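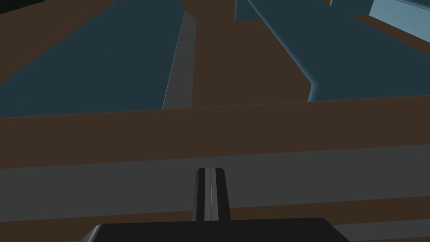

Unit 6: Can It Do the Dishes Yet?
Handout for the lecture on machines and chores
Notes by Zoi Tzanetos, with corrections from Kaan Sezer

Where we left off

Last time we got as far as the promise, which has been the same promise for as long as there have been magazines to print it in. A machine will do your housework and you will lie on a sofa. The sofa part was solved early. This unit is about the rest of it.

I want you to leave with a way of asking the question that gets you a useful answer. "Can robots do chores?" gets you a yes from people selling them and a no from people who have mopped up after them. Both groups are sincere.

What counts as a chore

For this course a chore has a start state, an end state, and a person who will notice if the end state is wrong. Folding a towel is a chore. Moving a box from shelf A to shelf B is a chore, and people get paid for it. "Tidying" is a chore with a hidden argument inside it, as anyone who shares a kitchen knows.

Note the person who notices. A dishwasher is a very good robot that gets no credit for being one. It has no arm and no face, and it leaves the hard part to you: scraping, loading, and deciding whether the big pan goes in. When we say a machine "does the dishes," we mean it does the middle.

That gives us the first term for the exam sheet. The middle of a chore is the part that happens in a closed box with known conditions. The ends of a chore are everything before and after. Automation has been eating middles for a century, and doing well on them. This unit is about ends.

Why the ends are hard

Start with picking a thing up. You do it while talking on the phone. A two-finger gripper has to get its fingers to either side of the thing, at the right height, at the right angle, with enough room for the fingers to open. Then it closes, and then it has to know whether it has hold of anything.

Look at the rendered view at the top of the handout. It is the gripper's end of the business: two dark fingers shut together, a gray band behind them, brown surface, and a few big teal blocks farther off. Everything is smooth. There is no crumb, no glare, no label peeling off a jar. This is as polite as the world ever gets, and I still want you to spend a minute with it before class and write down what you would need to know before telling that gripper to move.

Most people's lists start with distance. How far off is the near block? You will find you have been guessing from the slant of its edges. You are good at this guess because you have been walking into furniture since you were one. The machine has to be given the guess some other way: a second view, a depth sensor, a model trained on a great many other scenes, or a map of the room that somebody swears is current.

Next on most lists is size. "Large" is how the blocks look from where we are. A small block close up and a large one far away can cover the same stretch of picture. Then comes weight, which no picture will give you at all, and then friction, likewise. Sang Thái, who took this course two years ago and now teaches the lab section, adds a line I have stolen: is the thing attached to anything? You would be surprised how much of a kitchen is attached to something.

Simulation, and the flattering mirror

Simulated scenes are cheap, fast, and nothing breaks. You can run a grasp all night and the only thing that wears out is the electricity budget. Almost every chore-learning project you will read about this term does part of its practice this way.

The trouble is well known and goes by the name of the sim-to-real gap. A policy (our word for the rule that turns what the robot senses into what it does) can get very good at the simulator, including at the simulator's mistakes. If friction is a little too kind in there, the policy learns to count on kindness. It then meets an actual wet mug.

The standard fix is to make the simulator unreliable on purpose. Change the colors, the lighting, the masses, the position of the camera, and do it every run, so that the policy can't lean on any one of them. This is called domain randomization. It works better than it sounds like it should. It works least well on soft things, and a house is mostly soft things: laundry, food, bags, bedding, cats.

A case from the lab: the Drollier trials

We spent November on a set of table-clearing trials using the Drollier arm and the Nadeck planner. Students in the lab section have the full log. The short version is enough for the lecture.

The task was to pick up one rigid block from a table and set it down inside a taped square. We ran 2862 attempts in simulation first, mostly because it was raining and nothing else was booked. Then we ran 636 on the real table. Of those, 475 ended with the block inside the square.

Work out the rate yourselves, and then please don't quote it to anyone as how good robots are. It is how good that arm was at that block on that table with Toàn Cù standing next to it. Toàn kept the failure notes, and they are worth more than the rate. The commonest entry is "touched block, block moved, robot proceeded as if it had not." The second is "closed on air with great confidence." There is one that says only "the tape," and we had a long meeting about it.

Kaan's correction, which I include under protest: a block set down with a corner on the tape was scored as a failure. I would have been more generous. He points out that I would also be the one living with a glass set down halfway off the counter.

House against shop floor

Students tend to expect the house to be the easy case. The objects are cheap and the stakes are low, and the factory looks serious. It goes the other way.

A shop floor will change itself to suit the machine. At the Krasniqi packing line, which we visit in the second half of the term, the parts arrive in trays, the trays arrive the same way up, and the lights are never switched off to save money. When a part began arriving at an angle, they did not make the robot cleverer. They bolted a rail to the conveyor. The rail has had no software updates and has never needed one.

Now try bolting a rail to your family. The home won't be rearranged, or it will be rearranged every day by people who don't tell the robot. Every spoon is a different spoon. The floor plan includes a dog. And the margin for error is odd: you will forgive a person for breaking a plate a year, and return a machine that does it in its first week.

Cost cuts the same way. A packing robot repeats one motion through a whole shift and can be charged against that shift. A home robot that unloads a dishwasher has earned its keep for a few minutes, and after that it is a large object in the hall.

Where things stand, in plain words

Done, and boring, meaning you can buy one: vacuuming a floor that has been cleared first. Mowing a lawn with an edge to it. Moving bins or trays around a building laid out for the purpose. Repeated pick-and-place of known rigid parts.

Works on a good day, with somebody watching: picking mixed items out of a bin. Folding a towel that has been handed over more or less flat. Loading a rack with dishes the system has seen before. The Gokska demo we will watch in class belongs here. When you watch it, look at the clock in the corner and see whether it skips.

Not yet: an unfamiliar kitchen, cleaned to the standard of the person who lives in it. Making a bed with somebody's book in it. Finding the other sock.

I update this list each term. Things do move up it. Nothing has yet moved down, though one item in the middle group has been asked to explain itself.

Questions to carry into any demo

Was the object in the same spot every time?
Who put it there?
What happened on the attempt before this one?
Is the video at normal speed?
Is there a person with a controller just out of view, and if so, how much of the work are they doing?
What does the machine do when it drops something?

The last one is my favorite. A system that notices the drop, stops, and looks for the thing is further along than a faster one that carries nothing across the room and sets it down with care. Hòa Tôn wrote a lovely term paper on exactly this last year, and it is on reserve.

For next time

Read the failure notes from the Drollier trials, all of them, including the handwriting. Bring your list from the gripper view. Then pick one chore you did this week and write out its start state, its end state, and every point at which you used your hands to find something out, as opposed to moving it. One page is plenty. If you choose laundry, two.

Lab section meets in the usual room. Closed shoes, please, and leave the tape where it is.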